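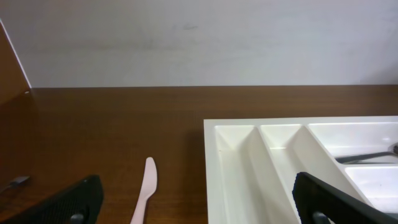

Plustari Tabletop Collection Kit, two-arm

The Plustari kit is a bench-mounted station for recording manual demonstrations with a pair of small arms. It is supplied by Heltel to groups training manipulation policies on household sorting, placing and handover tasks. An operator moves two leader handles, the follower arms repeat the motion, and each attempt is saved as one episode with synchronized video and joint data.

Supplied with the kit

Two follower arms with parallel grippers
Two leader handles with spring return
Wrist cameras, one per arm
Overhead camera with clamp post
Power supply, hub and cable set
Recording software, single seat

Table, wall panel and task objects are not included. Any flat top deep enough for both base clamps will do. Glossy finishes are usable, but a strong reflection in the wrist view should be dealt with by moving the lamp before a session, and the lamp should then stay where it is. Exposure is locked when the session opens and cannot be changed until it is closed.
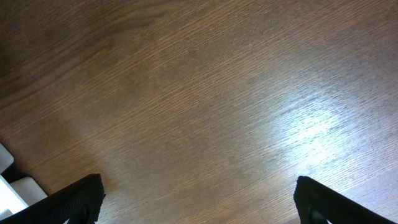 Episodes are started and stopped with a foot pedal. A short press marks the attempt as kept, a long press discards it, and a double press adds a flag for later review. Discarded attempts remain on disk until the session is closed. The default episode limit is 500 frames. Recording past the limit splits the file, and the two parts carry the same episode number with a suffix.

Cutlery task set

The starter configuration covers sorting cutlery into a divided tray. It defines the start pose for both arms, a layout sheet for the loose pieces, and a written end state for each compartment. Pieces are laid out by hand between episodes according to the sheet. Operators should vary angle and position within the marked area and should not repeat a layout in the same session. Plastic and metal pieces can be mixed. Thin handles lying flat on the table are the hardest grasps in the set and should be recorded in their own block.

A first policy can be trained on 100 kept episodes. The reference set shipped with the software holds 456, of which 304 use both arms and the remainder use one arm with the other parked.

File format

Each episode is a folder containing one video per camera, a table of joint positions and gripper openings, and a text file with the task name, operator code and pedal events. Time stamps come from a single clock on the hub. Export to common training formats is done from the session menu. Partial exports are allowed.
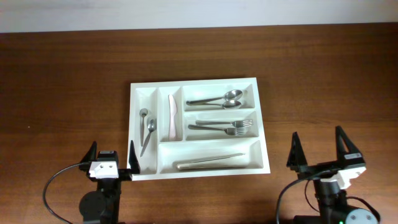 Tarek Fawzy writes that the parked arm should be recorded too, even in one-arm episodes, as his first policy drifted on the idle side when those columns were left blank. The current release writes both arms in every episode. Older sessions can be filled from the park pose with the repair tool.

Maintenance

Check the finger pads in August and again at year end, or sooner if grasps begin to slip. Pads are sold in pairs. After replacing a pad, run the gripper zero routine and start a new session. Do not append to an old one.

Ordering

Lead time and regional plug options are given on the quote. Questions on mounting and spare parts go to Elvia Alvarado at Heltel. Extra software seats are listed under Accessories.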